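Let the kids do the boring part

I help out with a student robotics club called Flirkar, and I want to make an argument that got me a few funny looks at our last parents' evening. I think school robotics should spend less time on driving a robot around a taped course and a lot more time on showing a robot how to do one dull household thing, over and over.

I get why people like the courses. I like them too! There's a buzzer, there's a scoreboard, somebody's wheel comes off and everybody screams. Our kids did the Skoddale cup 3 years running and I still have the T-shirts. But when I asked the older ones what they learned from it, most of them talked about the night before, gluing things. Ruairí Brennan, who coached with me back then, used to say the kids got very good at building a machine for one afternoon in January and then never touched it again. He wasn't wrong.

So this year we switched. The project is called Mahrous (don't ask, the students voted) and the whole thing is about tasks at home. The students pick up a pair of hand-held grippers, they do the job with those instead of with their fingers, and the recordings go into the pile we use for training. One go at a task is one episode. When I last looked at the shared sheet we had 541 episodes, of which 267 were good enough to keep.

Read that again, because it's my whole case. More than half got thrown out, and the students were the ones who threw them out. They sat there and argued about whether a grasp was clean, whether somebody had rushed, whether two people doing the same job in two different ways was a problem or a good thing. Annapurna Salian has been teaching statistics for a long time and she told me she'd never had a class fight that hard over what counts as a fair sample. In our old competition years the only thing anyone fought over was the battery charger.

The other thing I love is how much room there is for kids who don't want to solder. Somebody has to write the task sheet so a stranger could follow it. Somebody has to set the room, name the files, notice that the tape marks have shifted. Nermina Dervishi joined us to do the writing and now she runs half the sessions, and she'd never have walked into a room with a scoreboard in it.

Bathroom jobs are my favorites - a sink is a nasty little problem. You've got a basin with a lip, a faucet sticking in over it, and a shiny top, and your two hands have suddenly turned into a pair of jaws. Try it for ten minutes and you'll never call wiping a counter "unskilled" again.

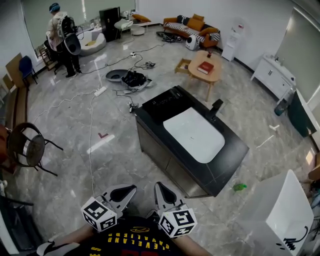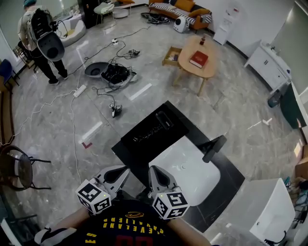
Grippers held out at the black-topped sink unit, in both.

What about the money?

Fair question, and Huguette Desjardins asks it every term. We've spent $2,769 so far. That's real money for a club like ours, but the gear gets used all year and the next group can pick it up where this one stops. I'd also point out that nobody has to buy their own kit to take part, and I can't say that about every contest we entered.

I'm not telling anyone to quit competing. If your kids live for the buzzer, go, have a great time, bring snacks. I'd just like the schools that hand out club money to stop asking "what did you win?" as the first question on the form. We'll be filling ours in again soon and I plan to write in the margins.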